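飲食店の衛生チェックって、保健所の人が来る日だけ急にピカピカにするお店、ありますよね。私も昔はそっち側でした(すみません!)。今回は、小さなカフェでもひとりで回せる「自主点検」のやり方を書いていきます。私は席数21のカフェ「Getolow」で衛生まわりを担当していて、このやり方に落ち着くまでにけっこう遠回りしたので、同じ悩みの人の参考になればうれしいです。

## 用意するもの

- 点検表(A4で1枚。2枚になると書かなくなります)
- クリップボードとひも付きのペン
- 冷蔵庫用の温度計
- 中心温度計
- 塩素系漂白剤と計量カップ
- マスキングテープと油性ペン

点検表は市販のものでもいいんですけど、私は自分の店の動線どおりに並べ直したものを使っています。裏口から入って、更衣スペース、手洗い場、冷蔵庫、作業台、客席の順。歩く順番と書く順番がそろっているだけで、びっくりするくらい早く終わります。

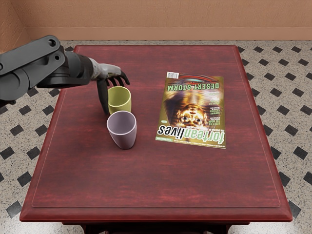
## 手順1 手洗い場を見る

まずは手洗い場から。見るのは、石けんの残り、ペーパータオルの残り、それから蛇口まわりのぬめりです。石けんは「まだあるかな?」と迷ったらもう補充しちゃってください。ランチの真ん中で切れると、忙しさに負けて水だけで済ませる人が出ます。はい、昔の私です。

手洗い専用のシンクに食器やふきんが置かれていたら、その場でどかして点検表に×をつけます。どかしたから○、にはしないこと。ここを甘くすると、あとで見返したときに何もわからない表になってしまいます。

## 手順2 冷蔵庫の温度と中身

温度は開店前と閉店前の2回、書きます。扉を開けて眺めてから測ると上がってしまうので、先に温度、あとから中身。冷蔵は10℃以下、冷凍はマイナス15℃以下をひとつの線にしていますが、うちは冷蔵庫が古いのでもう少し低めを狙っています。

中身は次のところを見ます。

1. 開封した日を書いたテープが全部に貼ってあるか
2. 生の肉や卵が、そのまま食べるものより下の段にあるか
3. 奥の吹き出し口がふさがっていないか

テープは「10/14」みたいに日付だけでも十分です。以前「水曜」と書いたら、いつの水曜なのか誰にもわからず、結局まるごと処分しました。あのクリームチーズ、惜しかったなあ……。

## 手順3 作業台とふきん

作業台は、洗剤で洗う→水拭き→消毒、の順番を守ります。汚れが残ったまま消毒しても効きが落ちるので、いきなりシュッとやりたい気持ちはぐっとこらえましょう。漂白剤を使うときは、製品のラベルにある濃さで、作るのはその日に使うぶんだけ。酸性の洗剤とは絶対に混ぜないでくださいね。換気もお忘れなく。

ふきんは用途ごとに色分けしています。うちは台用が青、食器用が白、床に近いところは茶色。色の組み合わせはお店の好みで大丈夫ですが、壁に色の一覧を貼っておくと、新しく入った人にもすぐ伝わります。
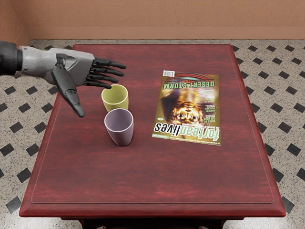 ## 手順4 客席

客席の点検は、お客さんの椅子に実際に座ってやるのがおすすめです。立っていると見えないテーブルの縁の裏とか、メニュー立ての下の輪っか汚れとか、座るとちゃんと目に入ってくるんですよ。手が触れるところを順に拭いて、最後にテーブルの上に出しっぱなしのものを確認します。プラスチックのカップが2つと雑誌が一緒に載っているようなテーブルなら、カップは先に洗い場へ下げて、雑誌は別によけてから天板を拭く、という流れです。雑誌は表紙も乾いた布でさっとひと拭き。カップを持つときは縁に指をかけず、下のほうを持ちましょう。これ、急いでいるとつい忘れます!

## 手順5 ×を片づける

点検が終わったら、×のついたところだけもう一度回ります。その場で直せたものは「対応済」と時刻を書き、直せないもの(パッキンの劣化とか)は、いつまでにどうするかを余白にメモ。私は月末にまとめて見返して、同じ場所に×が続いていたら、掃除のしかたより置き場所を疑うことにしています。7月は製氷機のスコップばかり×で、ホルダーの位置を変えたらぴたっと止まりました。

記録はファイルに綴じて、すぐ出せる棚に置いておきます。うちはレジ下です。保健所の方に見せてと言われたとき、奥から探してくるのってけっこう焦りますから。

点検表の並べ替えがまだの方は、明日の開店前に裏口から一周歩いて、目に入った順にメモするところから始めてみてください。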